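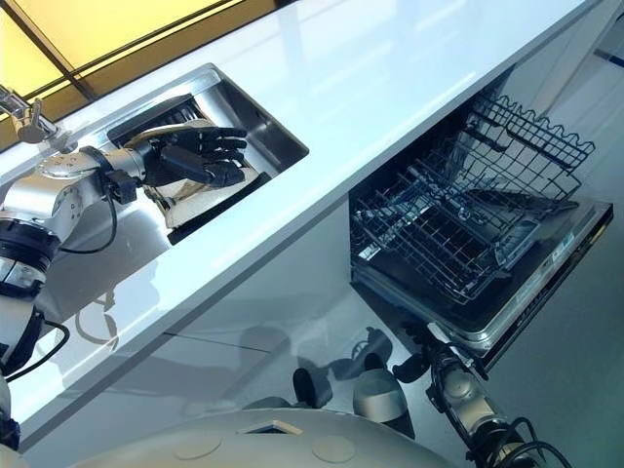
Drarneswood water gets softer this month, and my kettle is thrilled

If you live in Drarneswood and you've been scraping white crust off your faucets for as long as I have, I've got good news. The town is switching us over to the new softening plant at Trernurora, and the first streets go live in May!

I've lived here 7 years and I've gone through more kettles than I want to admit. So I went along to the open evening at the library to hear how it's going to work. The room was packed (bring your own chair next time, I mean it) and the coffee was, fittingly, terrible.

The short version: the plant takes the same well water we've always had and pulls out most of the calcium before it gets to us. The 200 homes on the hill side of Chuang Street get it first, and the rest of town follows over the summer — 2000 households once it's all hooked up. You don't need to do anything or let anyone in. The water may look a little cloudy on your switchover day, and the advice is to run the cold tap at the kitchen sink until it clears.

Arnatico, the company doing the pipe work, will be digging at the bottom of Chuang Street while this goes on. Parking there is off limits from 7 in the morning until they pack up in the afternoon. The bus stop moves down to the bakery, which I can't say I mind.

A few people asked about the taste. I tried a glass at the meeting and it was fine, a bit flat maybe. My neighbor swears she'll miss the old stuff in her bread dough, so we'll see.

Oh, and if you have your own softener at home, turn it off or set it to bypass once your street is done. You'll also want less detergent in the dishwasher. Letters with switchover dates are going out street by street, and there's a copy of the list pinned up by the library door.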